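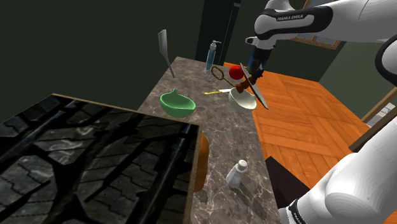

Figure 4. Counter task in the simulated kitchen, large knife in the gripper.

Section 4: Running a Counter Task

Last updated January 26, 2018

This section covers loading the Kekitz kitchen, running one chore from start to finish, and reading the result. It assumes you have installed the software and run the arm check in Section 3.

What to expect

People who open this guide often want to know if the arm can do kitchen work yet. In simulation it can do parts of it. Picking up a single utensil and moving it to a marked spot is usually fine. Clearing a whole counter without help is not something we can promise. Long thin objects such as knives and spatulas cause more failures than bowls do. Plan your tests with that in mind.

Before you start

Close any other scene that is open. Set the time limit for the run to 60 seconds. You will need at least 11 GB of free disk space if you want to keep the full recording.

4.1 Load the kitchen

1. From the main menu, choose Scenes, then Kitchen, then Counter.
2. Wait for the status line to read Ready. The first load takes longer than later ones.
3. Check that the arm, the counter and the stovetop all show up in the view. If one is missing, reload the scene.
4. Turn the view until you can see the gripper and both bowls.

Note: Small items may sit a little above the counter after loading. Press Settle and let the physics run before you judge their position. If an item still hangs in the air, open its entry in the object list and turn Gravity on.

4.2 Choose a chore

1. Open the Task panel.
2. Pick one object to move. For a first run, use the tomato or the salt shaker.
3. Pick a target. The target can be a bowl or any point on the counter.
4. Set the number of tries. The default is 400, which is enough to compare two settings.
5. Save the task under a new name. Saving over a default task cannot be undone.

4.3 Run it

1. Press Start.
2. Watch the first few tries at normal speed.
3. If the gripper closes on nothing, press Stop and raise the Approach Height one step.
4. If the object slips or turns in the gripper, lower the Carry Speed.
5. When the tries look steady, switch to Fast and let the run finish.

Caution: Do not send a knife task to a real arm. The simulated blade has no cutting model and the contact forces are not reliable. Efraín Montoya at the Mundville office keeps the list of tasks cleared for hardware, and no task with a blade is on it.

4.4 Read the result

The Results tab shows a success rate and a list of failed tries. A try counts as a success when the object is inside the target and the gripper is open. It does not check for spills, for other items that were knocked over, or for the arm brushing the counter. Those have to be checked by eye.

A high score here does not mean the chore would work in a home. Light, grip and clutter all change the result. Haruna Nishimura's notes from October, in Appendix B, list the settings that carried over best.

If a run stops early, see Section 7, Error Messages.

2 comments | 11 shares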